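Ilura Trail Forum > Backpacking > Food and Water

Dehydrating your own trail chili – who else is hooked?

marmot_legs
Posted 5/6/26

OK I finally did it! Four bags of homemade chili, dried and sealed, ready for the Escobar loop. I wrote the whole thing up for my page and pasted it below. 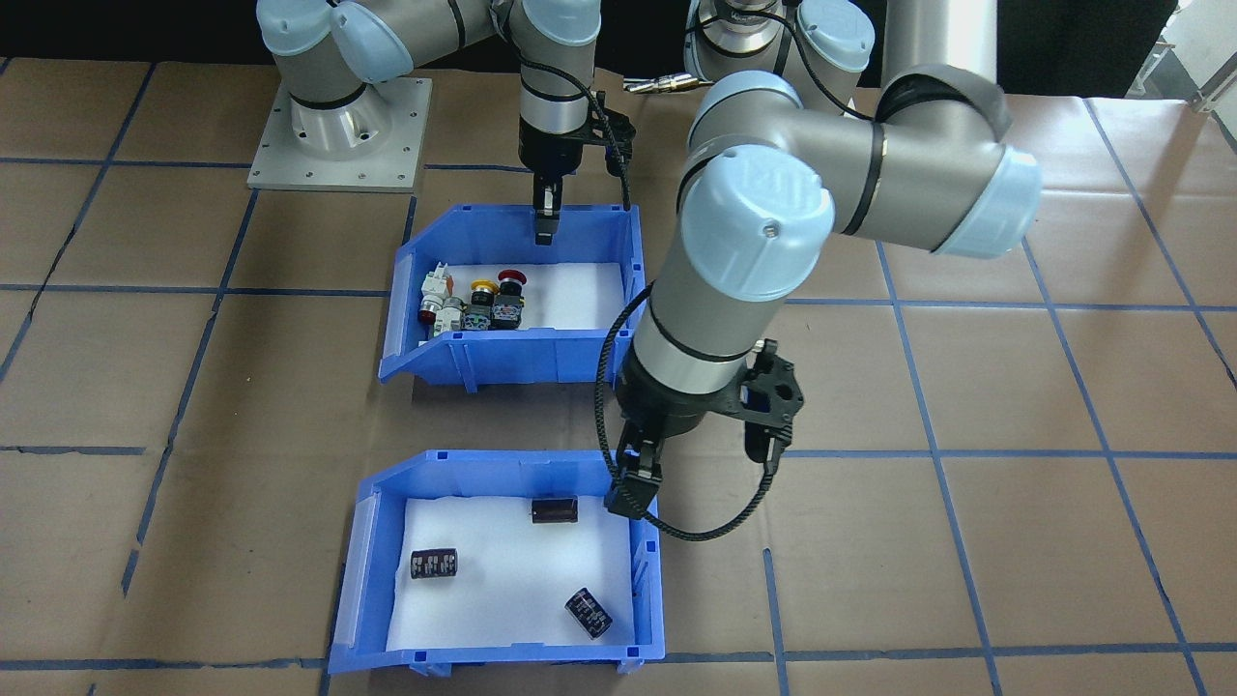
2 min read

Cook the chili with the leanest beef you can find, because fat goes rancid. Rinse the meat under hot water after browning (feels wrong, works great). Spread it thin and dry it until it crumbles. On the trail you add boiling water, wrap the pot in a hat and wait. It tasted like real dinner!
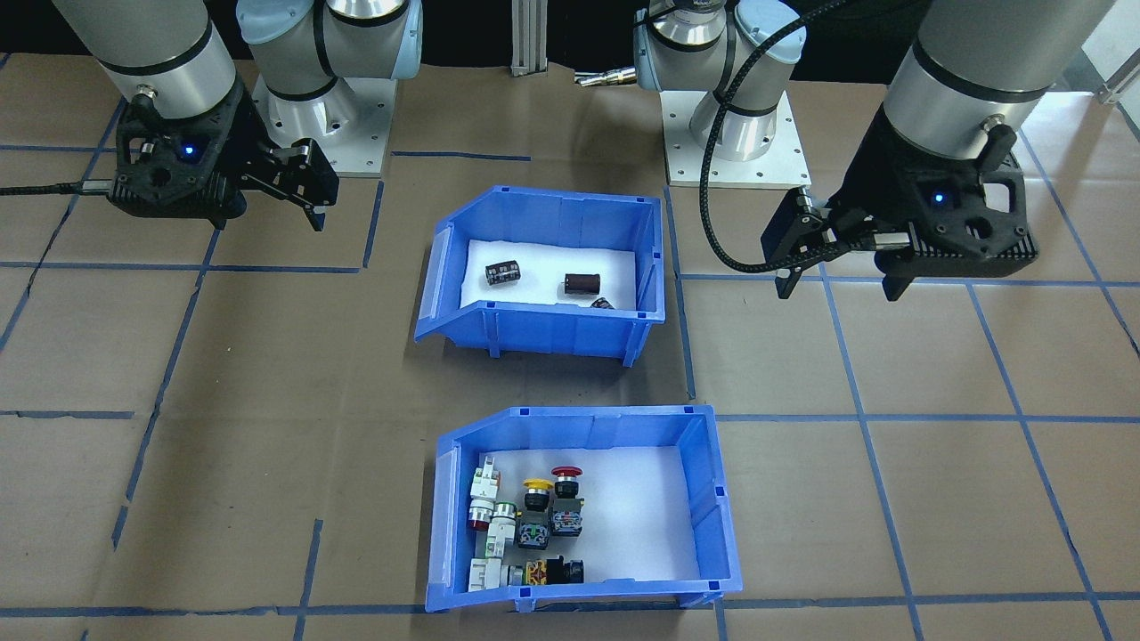

Ramum: Love the enthusiasm but I'd skip the beef. Lentils dry faster and come back softer. Mine never get that gravel texture.

marmot_legs
Lentils are great, I just want meat after a long climb. Breadcrumbs mixed into the raw beef fix the gravel – try it once and tell me I'm wrong.

switchback2
Breadcrumbs, yes. But wrapping the pot in a hat? Make a cozy. My hat smelled like cumin all of May.

marmot_legs
Ha, fair. Cozy is next on the list. Also drying beans for the Cever Ridge trip, and canned ones are the way to go

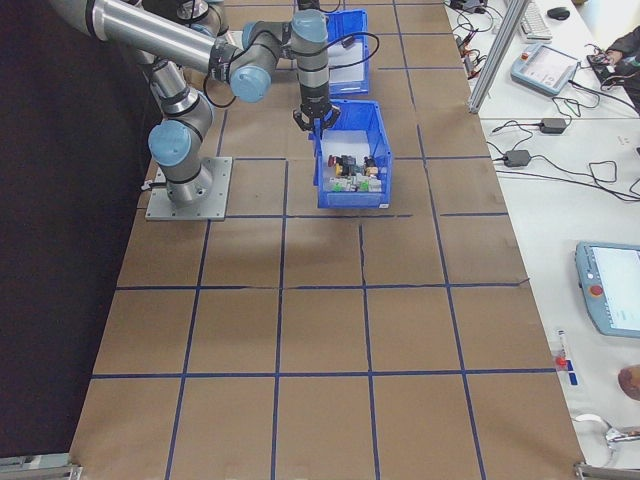
since they split open and soak up water so much quicker. Home-cooked beans stayed crunchy on me both times. Corn is easy, straight from the freezer bag onto the tray.

Ramum: Still voting lentils.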